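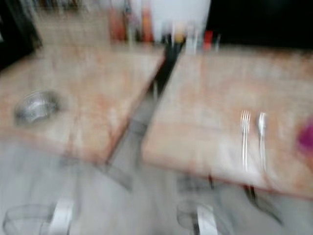

Home About Archive Tables and Chairs Kitchen Contact

Two Square Tables in Place of One Long One

The dining room at Kirisen has been in use again since June, and several readers have written to enquire about the new arrangement. The present entry sets out what was decided, what was bought, and how the tables are now laid and cleared from day to day. It replaces the short notice published in the spring, which referred to a single extending table. That table was returned to the seller.

The room is narrow at the window end and widens towards the kitchen door. A long table obstructed the passage between the two, and anyone carrying a tray was obliged to go round by the hall. Two square tables offered the same seating and could be moved apart when required. They were purchased second-hand from the clearance rooms at Trindeo, where a tea shop's fittings had been placed on sale, and delivery was arranged for a Friday. The van was larger than expected and the gatepost has since been repaired.

The tops are a pale cream with patches of salmon and peach, and the edges are a darker, reddish brown. Opinion in the household was divided on the colour. It was felt by one party that the pattern would look dated beside the green walls, and by the other that a mottled top would conceal crumbs until the end of a meal. The second view has been borne out. Water marks are also difficult to see, although they can be felt with the palm, and the tops are therefore wiped by touch as much as by sight.

Laying the tables

Cutlery is put out before anything else. It has become the custom to begin with one place and to complete it before starting the next, as an earlier habit of dealing out all the forks and then all the spoons led to a good deal of walking. The fork goes down first, with its tines pointing away from the diner, and the next piece is laid parallel to it on the right. For a light supper both may lie side by side in this way, with the plate added afterwards. It is not the arrangement given in the older household manuals, but it leaves the left hand free for bread.

A small glass bowl is allotted to each table. At midday it holds salt; in the evening it may be used for olives, chopped parsley or whatever else is to be shared. The bowls in use at Kirisen are shallow, and a deeper set from Cumen was tried and put away again, as a teaspoon tended to disappear into it. Bowls are set down empty and filled at the table. Filling them in the kitchen was discontinued after an incident with pickled beetroot.

Tablecloths are no longer used on ordinary days. Those already owned were cut for the former table and would hang to the floor on a square one. Two have been passed to a cousin at Ruawai and the third has been kept for covering the lawnmower.

Clearing and care

Clearing follows the reverse order. Bowls are emptied and removed, cutlery is gathered into the largest dish, and the tops are wiped with a cloth wrung out in warm water and a very little washing-up liquid. The reddish edges require separate attention, as grease collects along the underside where sleeves and fingers rest. Scouring powder should not be used. A trial on one corner left a dull patch 3 inches across, and that corner now faces the wall.

When guests are expected the tables are pushed together. The join is not perfectly even, one floorboard being higher than its neighbours, and a folded piece of card under one leg corrects most of the difference. Glasses should be kept away from the join in any case.

A later entry will deal with the chairs, which are still awaiting new seats.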